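墓碑背面的字：与托本·黑尔维希聊逝者生平与讣闻写作

2025年2月9日

约托本·黑尔维希（Torben Hellwig）聊天之前，我先读了他写的三十篇讣闻。本来只打算读两三篇做功课，结果一口气读到半夜，第二天顶着黑眼圈去见他。有一篇写一位修了一辈子手风琴的老太太，全文没有一个“慈祥”，没有一个“勤劳”，可是读完我觉得自己在她的铺子里坐过一下午，连她骂人的腔调都听得见！

托本住在苏斯特蒙特（Sustmont），一座靠河的小城，火车下来走过一座铁桥就到。他给当地的周报写讣闻和逝者生平，已经写到第1066篇。这个数字是他自己告诉我的，他有一本硬皮登记簿，每写完一篇就在上面记一行：编号、姓名、见报的日子，再加上一个词。

“那个词是给我自己的，”他把登记簿推过来让我翻，“有时候是‘李子’，有时候是‘楼梯’。过了好多年，名字我可能会记混，看到那个词，整个人就回来了。”

我翻到其中一页，看到“雨靴”“欠账”“合唱第二声部”，一个接一个，像一首没写完的诗。我说这本簿子本身就该出版，他大笑，说家属会来敲他的门，问他凭什么把人家父亲记成“欠账”。

他入行很偶然。年轻时他在报社做校对，每周经手的讣告都是殡仪馆送来的固定格式：姓名，享年，何时何地去世，遗属名单，告别仪式的时间地点，末尾一句谢绝花圈。有一回他校到自己小学老师的讣告，四行字，年龄还印错了。

“我改了年龄，然后坐在那儿，越想越不对劲。这个人教会了半座城的孩子认字，她用粉笔头打人打得特别准，她养的鹅会追邮差。四行字里什么都没有。我就跑去跟编辑说，给我六百个字，我今天晚上写出来。”

编辑给了他三百字。文章登出去以后，报社收到一大摞来信，有人补充鹅的名字，有人纠正说追的其实是送奶工。从那以后，周报每期给他留一块地方。

我问他，讣告的固定格式是不是就不值得要了。他立刻摇头，看得出这个问题他想过很久。

“格式是好东西。家里刚走了人，谁也没有力气想句子怎么开头。格式替你把第一步走了。几点钟，在哪个教堂，葬在哪块墓地，由谁主持，这些必须写清楚，写错一个字，就有人站在错误的门口等。我自己写的那些，最后也一定有这几行，一个字都不花哨。前面你爱怎么写怎么写，到了这里要老实。”

他说遗属名单也是一门学问。先写谁后写谁，前妻写不写，多年不来往的儿子写不写，同居了大半辈子却没有登记的伴侣怎么称呼，每一个词后面都可能有一场争吵。他的办法是把名单单独念给家里人听，念得很慢，念完不说话，等着。

“有人会在沉默里说出一个名字来。有一次等了好一会儿，一位女士说：‘还有我姐姐。’她们之间隔了一整代人没讲过话。我就写上去了。后来葬礼上她姐姐来了。我不敢说是因为那张报纸，但她手里是拿着那张报纸的。”

说到这里他起身去煮第二壶咖啡，厨房的架子上摆着一排克洛里克（Clollik）牌的饼干罐，里面装的全是剪报，按街道分好。我问为什么按街道，不按姓氏。他说一条街上的人互相解释，你写面包师傅，就得知道他隔壁住的是谁，半夜里谁听得见他开炉子。
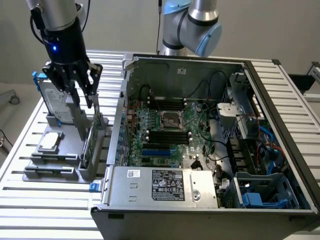
咖啡端上来，我们聊起采访。托本每篇都要登门，电话里谈的只能算预备。他带一支铅笔和一个小本子，录音机从来不用。他觉得录音机一亮灯，人就开始念悼词，说出来的全是“她一生善良”。他要的是她怎么切面包，钥匙放在哪里，听广播时跟谁抬杠。

“我的头一个问题永远一样：她早上起来先干什么？这个问题谁都答得上来，而且谁都没有准备过答案。有人说，先骂天气。有人说，先去看看番茄。有了这个，后面的话自己就来了。”

他第二个爱问的问题是：她最拿手的菜是什么，最失败的又是什么？拿手菜家家都有，说的时候眼睛会红；一说到失败的，全家就开始笑，抢着讲，互相纠正。他说一屋子人又哭又笑的时候，他就把铅笔放下来听一会儿，不急着记。

我听得入迷，忍不住插嘴讲起我外婆的鱼冻，讲了好久。等我反应过来，发现他的小本子已经打开了。老手就是老手！

切尔涅茨卡（Czarnecka）街的那一篇，是我这次最想问的。那篇写一个看守铁路道口的男人，独居，没有亲属，报社起初连讣告都收不到，是邮局窗口的人提了一句。托本沿着那条街挨家去敲门，敲了两天。

“头一天什么也没有。大家都说，哦，他啊，挺安静的。第二天有个男孩告诉我，他每次放下栏杆，都会对着等在外面的孩子做鬼脸，每趟火车一个新的，不重样。我把这个男孩的话告诉下一家，下一家的母亲愣了一下，说她小时候也等过那道栏杆。然后整条街就都想起来了。”

那篇文章的题目叫《每趟火车一个》。葬礼上原本只排了一位牧师和两名抬棺的工人，结果墓地的小路上站满了人。牧师后来对托本说，他临时把讲稿收了起来，改请大家自己讲。有人当场做了鬼脸。托本讲到这儿，自己也做了一个，做得相当难看，我在本子上画了下来，画得更难看。

我问他有没有写砸过的。

“当然有，”他答得很快，“有一篇我写一位合唱团的指挥，写得太漂亮了。句子漂亮，我那几天很得意。他女儿打电话来，很客气，她说文章很好，就是不太像爸爸，爸爸说话没有这么多形容词。我脸都热了。从那以后我有个规矩，写完要大声念一遍，念的时候想象死者坐在对面。他要是皱眉头，那一句就得删。”

还有一回，他把一位渔具店老板的出生地写错了，写成了河对岸的村子。外人看着没什么，可两岸的人从祖父那辈起就互相看不顺眼。店老板的弟弟拿着报纸找上门来，坐下来，喝了他半瓶梨子酒，把两岸的恩怨从头讲到尾。更正登了出来，梨子酒那一晚听来的故事，他后来用在了另外好几篇里。

关于坏人怎么写，我也问了。毕竟一座小城里，不可能人人都叫人想念。托本转着杯子想了一阵。

“不撒谎，也不判案。有个人脾气极坏，全城都领教过，我要是写他和蔼可亲，读者会把报纸拿去包鱼。我写的是：他很少道歉，邻居们记得他道过的那一次。然后把那一次写出来。他妻子读了，给我寄了一张卡片，上面只有一个词，‘对’。”

他的稿子现在都存进了市立图书馆的一个小项目，叫“武洛”（Vullow），名字取自城外一片老磨坊。谁都可以去查，按姓名查，按街道查，也可以按他登记簿上的那个词查。最后这一项是图书管理员的主意，托本起先不好意思，后来发现孩子们最爱用它。有个小姑娘输入了“松鼠”，真的查到了自己的曾祖父，高兴得在阅览室里叫出了声。

三月里，他要在图书馆开一个小班，教人写自家人的生平，每次收六个人，围一张桌子。他不讲理论，第一堂课每人带一件逝者用过的东西来，讲给旁边的人听，再由旁边的人动笔写。他说写自己的母亲太难了，写邻座的母亲就容易得多，等拿到别人写的那一份，手也就松开了，能自己往下写了。

“报名的人里有一位要带一只开瓶器，”他说这话时眼睛都亮了，“她在表格里写，这只开瓶器从来没有打开过一瓶酒。你说，我怎么等得及！”

我问他有没有给自己写过。他说写过，开过好几次头，每次都停在同一个地方，就是早上起来先干什么那一句。他妻子的说法是先找眼镜，他坚持说先听火车。两个人为这事争了很多年，稿子就一直放在饼干罐里，跟他们那条街上的剪报搁在一起。

走的时候他送我到铁桥边上。路过一户人家，窗台上晾着一排洗干净的果酱瓶，他停下脚步，掏出小本子记了几个字。我问那是谁家，他说是个身体硬朗得很的老先生，每天还下河游泳呢。

“那您记什么？”

“果酱瓶，”他说，“我先记着。”

他把铅笔别回耳朵后面，问我外婆的鱼冻到底放不放月桂叶。我说放，放两片。他点点头，把这个也记上了。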